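Notebook, 16 February 2019. Motion blur and the hand-held gripper

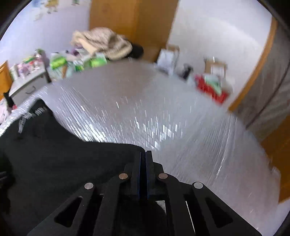 Gripper nearly closed, nothing in it. Room smeared, fingers fairly sharp.

Spent most of the day on the blur question and I think I have something I can use. Writing it down before I start second-guessing the threshold.

The problem as it stood this morning: we collect with the hand-held gripper in people's homes, and the tracker has to work out where the gripper is in the room from the room itself. When the hand moves fast the room smears and there is nothing to hold on to. The Tunovport batch has been the worst for this. I had been throwing out whole recordings whenever the tracker lost its place, and that was costing far too much data.

The old blur score takes one number for the whole image. I never looked hard at why it let bad ones through until today. The gripper moves with the camera, so it stays fairly sharp however fast the hand goes, and it sits right in the bottom center with plenty of hard edges on it: fingers, linkage arms, joint pins. Those edges push the score up. A picture like the one at the top comes out as acceptable when the floor behind it is nothing but streaks. The highlights on a glossy floor make it worse, as a bright streak still has two sharp long sides and the score counts them.

So I did two things. First I drew a fixed mask over the gripper and scored only what was left. The mask has to cover the full travel of the fingers, open to closed, or the edges come back in when they spread. Second, I capped the brightness before scoring so the reflections count for less. I tried the cap at two levels and kept the lower one.

Test set was 2,000 images pulled from Tunovport and Laltness, which I had already marked by hand as usable or not. With the old score, 300 of the ones I had marked unusable got through. With the mask and the cap together, most of those are caught. I have not written the final number here because I want to run it again with the marks checked. Some of my marks from the first evening look careless now. The new filter keeps 1,575 of the set, and looking through those quickly I found few that I would argue with.

What it still gets wrong:

Black clothing. When a sleeve or a shirt fills a big part of the view there is little texture there at any speed, and the score drops even if the hand is still. I may have to leave dark areas out of the count entirely.

Plain walls, same trouble. Cluttered rooms score better than tidy ones at the same speed, which is fine for tracking but not fair as a measure of blur. I should stop calling it a blur score in the notes. It measures how much the tracker has to work with.

Short swings. The blur lasts a few images and then everything is good again. Cutting the recording there makes two short pieces and loses the reach. I would like to bridge the gap using the motion sensor and only cut when the gap is long. Han has the code for that from the older rig but it expects a different clock.

Speed instructions for the people collecting: I went back and forth on this. Telling them to move slowly gives clean images and stiff, odd motion, and the policy then copies the stiff motion. I would sooner keep natural speed and lose some images. Shorter exposure is the other way to go, but the bedrooms are dim enough in places that I expect noise. Worth one evening of trying before the Bondton visits in April.

Left to do: check the hand marks again, rerun both scores, try leaving out the dark areas, ask for the clock offset. Also redraw the mask for the second gripper. The fingers on that one sit slightly higher and I have been using the same mask for both.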